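Kollora Scene Packs: A Gallery, With Reservations

Kollora sells ready-made rooms for testing robot arms in simulation. You pay per pack, pick a table, a wall and a pile of objects, and let your software practice on those before it gets near real hardware. The sales page says a policy trained on 900 of their layouts is "kitchen ready." I had the dining pack on trial through August, and I'm not sure what kitchen they had in mind.

A Franka arm comes already placed beside the table, and that part is painless. Setup took me two hours, most of it spent on license keys.

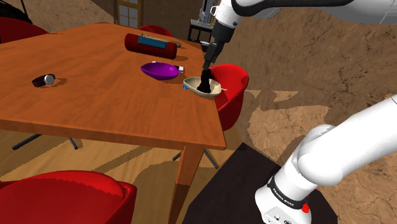
My main gripe is with the word "variety." The pack shuffles where things land and swaps a few objects in and out, but the wooden table and the red chairs keep turning up. Jandulon's cheaper kit at least lets you change the furniture without filing a support ticket. Kollora wants 400 dollars for the right to do the same, and the price goes up again if you need your own object scans.

The contact physics are another matter. Reaching into a bowl is the kind of job a buyer will care about, and the manual gives it a paragraph. I'd like to see friction values, and I'd like to know who measured them. My emails about this got friendly answers with no numbers in them.

Arm bent low over the table, hand tucked under the link. A phone and a shiny purple egg shape share the tabletop – fair enough as clutter, though I've yet to meet a customer who needs those two sorted.

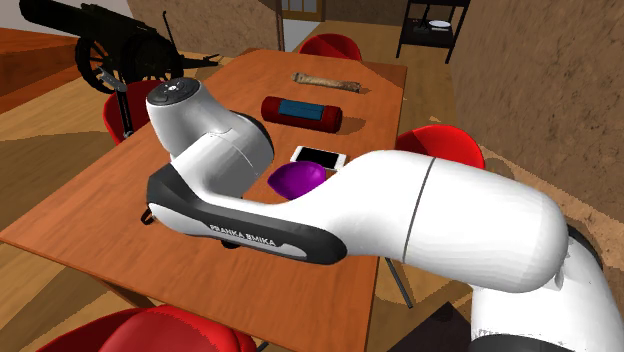 Tsz-kin Yip wrote in to say I was being too hard on the pack. His team used it to catch planning bugs, never to train anything, and for that it paid for itself in 5 weeks. He did agree that "kitchen ready" should come off the sales page, and said the Sasano add-on has better lighting but crashes on older graphics cards.

Catching bugs I can believe. I'd still wait for a discount, and I'd ask for the friction table in writing before paying for the furniture upgrade.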